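3.2 Objects and table

The tidying task uses the same few things in every session: a wicker basket, a red cube, a blue cube and a small green ball. The table is covered with a white cloth. We do not iron the cloth between sessions, so its folds change from day to day. The objects at the Lenham site are shown in Figure 2.
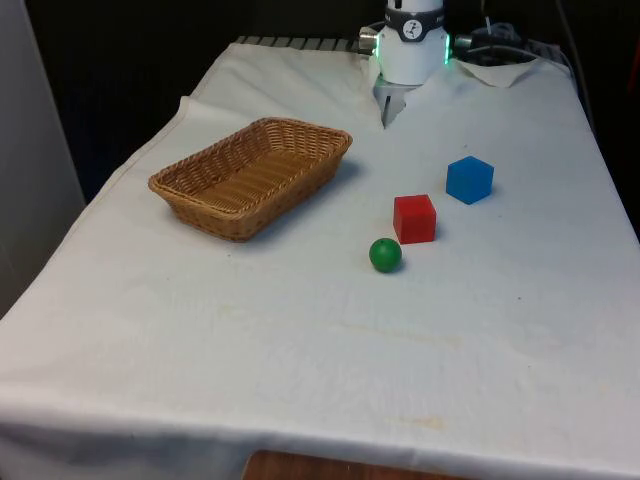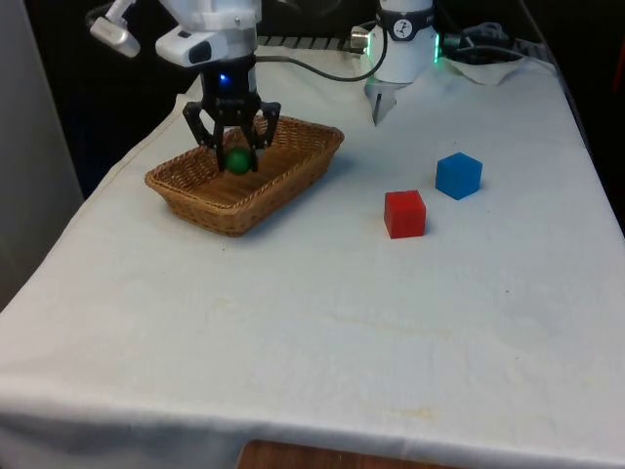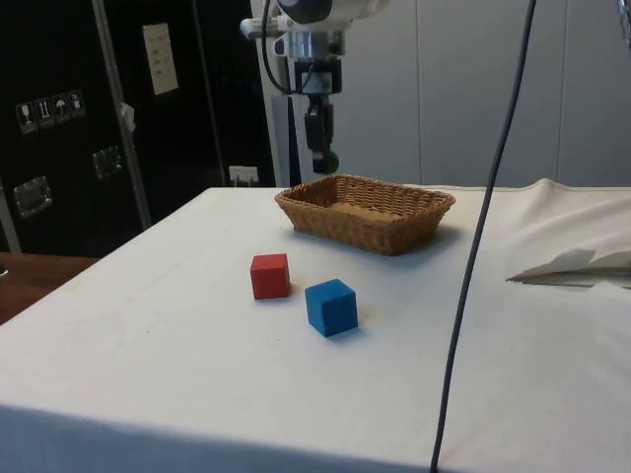
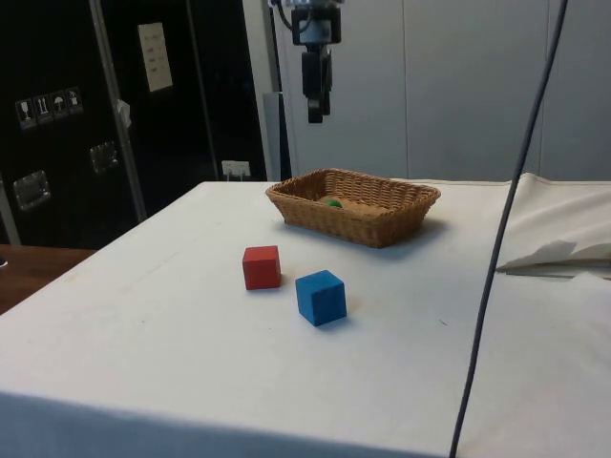 Figure 2. The wicker basket with the red and blue cubes on the white tablecloth.

The order of the objects was left free. In the Nilska sessions, recorded in October, the basket was always placed first, and the toys were put down afterwards without measuring. The full set contains 1255 layouts, of which 200 were kept apart for testing. We removed layouts in which a toy lay under a fold of the cloth. A ball is more difficult to place than a cube, as it rolls easily when the cloth is not flat, and for this reason we report its results in a separate column of Table 2.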